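Bench notes, November, Monday
Counter sealer trial, second round
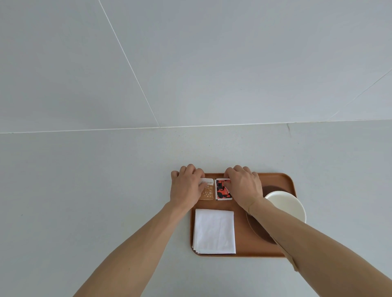 Carried on from Friday with the two sealers Esi brought over, Brokholm and Floswood. Same stone offcuts as last time, washed with plain dish soap and left overnight on the rack by the window.

Sanding first. Took the cut edges to 200 and then 800, by hand, with water. The faces were left as they came from the yard. One offcut had a chip on the back corner so I marked it with a pencil X and used it for practice only.

Brokholm goes on thin and wants to run. A folded cotton rag worked better than the foam pad, which left bubbles. Wiped off the extra after 10 minutes per the can. By lunch it was dry to the touch but still smelled strong, so I moved the rack under the fan.

Floswood is thicker. Used 200 ml for the whole set, more than I expected, and some of that stayed in the rag. It drags if you go back over it. Marlene Bouchard looked in and said to work from the far end toward yourself and leave it alone. Did the last pieces her way and they came out more even than the first ones. Should redo the first ones before anybody compares them side by side.

Stains set out at 2:15: black coffee, beet juice, olive oil, lemon juice, mustard. One spot of each on every piece, plus an unsealed piece as the control. Covered the oil and the lemon with jar lids so they don't dry out. The rest are open.

Checked at 4. Coffee had already gone into the control and would not wipe off with water. Lemon on the Brokholm piece left a dull ring, visible only with the lamp held low. Did not touch the others. They stay down until morning.

Esi Sowah wants a third product in the trial, Ayaaba, which the supplier in Umska says is on back order. I would go ahead without it and add it later on fresh offcuts from the same slab. Set two aside on the bottom shelf, labeled, please don't use them for anything else.

To buy: cotton rags, nitrile gloves in medium, more of the 800 paper. Also the lid on the Floswood can is bent and doesn't close right. Taped it for now.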